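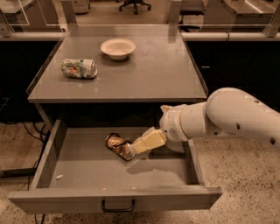 Item 2: gray drawer table, drawer open, with bowl and cans.

Vilville Shared Rooms, Furniture and Upkeep Group
Minutes, November meeting, 4:15 p.m.

Present: Lensa Hailu (chair), Eldana Wubshet (minutes), one representative each from Braketura and Uvcombe.
Apologies: Mekonnen.

1. Previous minutes
Accepted with one correction. The spare key number for the Uvcombe store should read 39.

2. Gray drawer table
L. Hailu reported on the table. The top has light smudges and faint scuff marks. The raised lip keeps small items from rolling off but makes the surface slower to wipe. It was agreed to clean the top with a damp cloth and mild soap and then look at the scuffs again. No abrasive pads are to be used.

Small crumbs were noted on the drawer floor. The drawer is to be emptied and wiped before the table goes back on the room list. Braketura asked whether the drawer could be vacuumed in place. Agreed, with the brush head fitted.

The bar handle on the drawer front was discussed. Braketura proposed a recessed pull for tables near walkways. E. Wubshet objected that the present handle is easier to grip with gloves on. Left as is. Braketura may bring a sample.

3. Empty cans
The drawer is wide and shallow and has been suggested as a holding place for crushed cans between collections. Uvcombe questioned this on grounds of residue and smell. After discussion, use of the drawer was allowed on a trial basis, subject to the following:
Cans to be drained and crushed first.
Cans to lie flat, in one layer.
Drawer to be emptied at closing time.
Bowls and other tableware to stay out of the drawer and go back to the kitchen shelf.

Uvcombe asked that its reservation be recorded.

4. Labels and inventory
The table is to be entered as asset 2232. E. Wubshet will place the label under the top, away from the drawer runners. The old paper list will be kept until the new entries have been checked.

5. Supplies
Liner sheets are sold in boxes of 1000. Uvcombe considered this too many for one room. Purchase deferred until Mekonnen confirms whether the cost can be shared.

Actions
L. Hailu: cleaning of top and drawer.
E. Wubshet: label and inventory entry.
Braketura: sample pull, if available.
Mekonnen: reply on liner sheets.

Meeting closed 5:05 p.m.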